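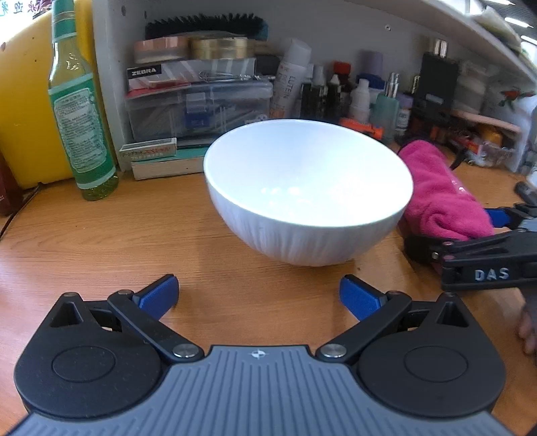 How often does a shared desk and its shelves need a safety check?

Once a month is enough for a room where people mostly sit, tape things up and wipe things down, plus one extra check after any big clear-out. The form asks for weekly. I have yet to see a weekly form that was filled in weekly.

Desk and Shelf Safety Checklist, with comments
Tomaszewski Building, Irkmont, second floor workroom
Form supplied by Rarell Workplace Forms. Comments are the inspector's own.
Period: May

PART A. DESK

A1. Desk surface free of clutter that could be knocked over.
Result: Partly.
Comment: "Clutter" is whatever the person filling in the form doesn't own. I limited myself to things that break. The white ceramic bowl and the tall green glass bottle both count. Keep them back from the edge and keep elbows in mind. The bottle has a long neck, so it gets knocked at the top and goes over at the bottom.

A2. All liquids on the desk identified and closed.
Result: Not signed off.
Comment: The green bottle has a label, which the form would accept. The print is small and there's a lot of it, and a label only tells you what was in there when it was stuck on. Whoever uses the bottle should be able to say what the yellowish-green liquid is. Until then it stays off my signature.

A3. Bowls and dishes not used for cleaning products.
Result: Not assessed.
Comment: I can't tell that from looking at a bowl and neither can anyone else. If it's a food bowl, it goes back to the kitchen. If it's for soaking parts or holding screws, write that on the underside and leave it here for good.

A4. Desk edges checked for splinters and rough spots.
Result: OK.
Comment: I ran a hand along the front, curve included. The form wants it checked "with appropriate equipment." A hand is fine.

PART B. CLOTHS AND TOWELS

B1. Cleaning cloths stored separately from other textiles.
Result: Action needed.
Comment: The pink towel moves around. Dark cloth or bags shouldn't be bundled up with it, particularly anything with a strap, which catches on the shelf and pulls whatever is standing there. Shake out each piece, fold it, put it down by itself.

B2. Cloths used with solvents kept in a lidded metal can.
Result: Applies only if solvents are used.
Comment: The last form had this ticked with no can in the building. Somebody was ticking down the page. If you use a solvent, get the can first.

B3. Cloths washed every 14 days.
Result: No record.
Comment: I don't know where 14 came from. Wash them when they're dirty. For a towel that wipes a shared desk, that will be sooner.

PART C. BOTTLE SHELF

C1. Bottles stand upright on a tray with a raised edge.
Result: Action needed.
Comment: The black grid tray is a good idea and I would keep it, but a grid holds a bottle in place and does little for a leak. Put a solid liner under it. Also, a tray doesn't excuse crowding.

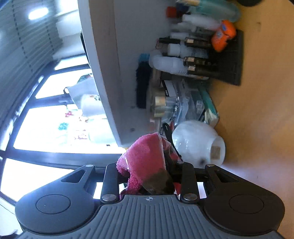
Brown glass goes at the back, plastic in front, and the big white jug on the lowest shelf that will take it. Anything in a spray bottle should be reachable without leaning over glass. I made the same remark at the Tollolthorpe site and was told they had a system. The system was that the tall ones went wherever there was a gap.

C2. Caps tight on all containers.
Result: To be done by the user, by hand, at each check.
Comment: Looking doesn't count. A cap that sits straight can still be loose. Turn it.

C3. Containers away from direct sun and heat.
Result: Doubtful.
Comment: The shelf is close to the window. There are slatted blinds, and I've been told more than once that blinds solve this. They solve it while they're closed. Dark glass helps with light and does nothing for heat. Move the bottles to the far end, or lower the blinds before leaving for the day.

C4. Shelf load within limits.
Result: Unknown.
Comment: The form says "max. 30 lb per shelf unless stated." Nothing was stated to me. I'd sooner have the heavy stuff low and skip the arithmetic.

PART D. OPEN SHELVING

D1. Loose items stored in boxes or bins.
Result: Partly.
Comment: Tape rolls roll – that's the whole finding. Stack them flat or put them on a peg. The black bristle brush can stay where it is as long as it doesn't hang over the front.

D2. Unit fixed to the wall.
Result: Check the bracket.
Comment: Pull gently at the top. If it moves, stop the inspection and empty the upper shelf before doing anything else.

D3. Unwanted items removed.
Result: Open.
Comment: Allow 5 minutes per shelf. Rarell claims its form has been used in 2,000 workrooms, and I'd be curious how many of those threw anything out because of D3.

PART E. SIGN-OFF

Items A2, B1, C1 and C3 remain open. Do not tick them on the strength of an email saying they're done. Go and look, turn the caps, then sign.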